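Winter news from the Vachon Street Repair Evenings

What a start to the year! We had a full house at the first evening back, and for once the soup lasted until closing. Thank you to everyone who came through the sleet with a lamp, a toaster or a bag of sweaters. The sweater table was packed all night, and I got to see three moth holes in a green cardigan disappear under a duplicate stitch so neat that I had to turn the sleeve inside out to find it.

The big project for the next few months is sewing machines. Gordon Pelletier has cleaned out his late aunt's shop in Jandari and brought us 13 old machines, most of them Ronels from the days when the whole body was cast metal (bring a friend if you plan to lift one). They are wonderful things. The Ronel 705 in particular has a stitch so even and quiet that you find yourself hemming things that never needed a hem. Most of ours are stiff with old oil, and two are missing their bobbin cases, so if you have a box of odd parts in the attic, please have a rummage!

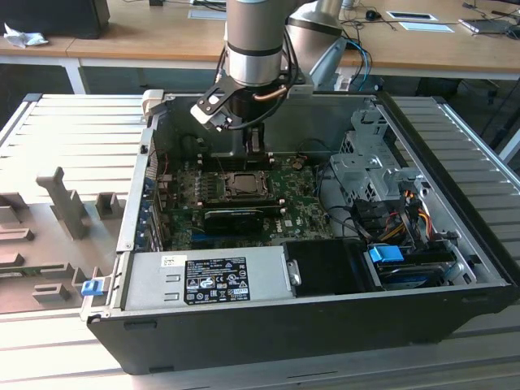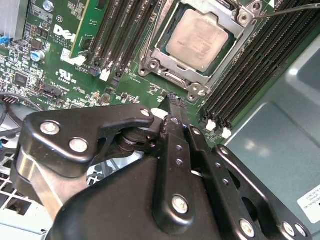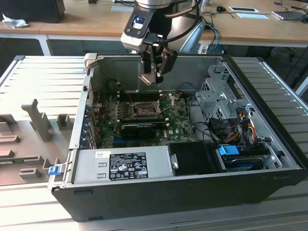 Old oil is the thing to understand about these machines. It goes brown and sticky, and a machine that seems seized is very often just gummed up. Take off the top cover and the needle plate, brush out the lint, and put one drop of fresh machine oil on every place where metal moves against metal. Turn the handwheel slowly toward you, wait, and turn it again. I left mine overnight and it was spinning freely by breakfast, which made my whole weekend. Laying the thing down helps a lot too – a sewing machine tipped back on its hinges gives you easy reach into the works. Put an old towel under it first. Kitchen oil is a bad idea, and so is the spray can from the garage.

We will be working on the Ronels at every evening from now until May, and anybody can join in, including complete beginners. Once a machine is sewing well it goes to the lending shelf at the Orarell branch library, where you can borrow it for 24 days at a time with a threading guide tucked in the lid. I drew the guide myself, so please tell me if step four makes no sense.

We are also after thread, the good cotton kind, and size 70 needles for shirts and lining fabric. Drop them in the basket by the coat rack any evening.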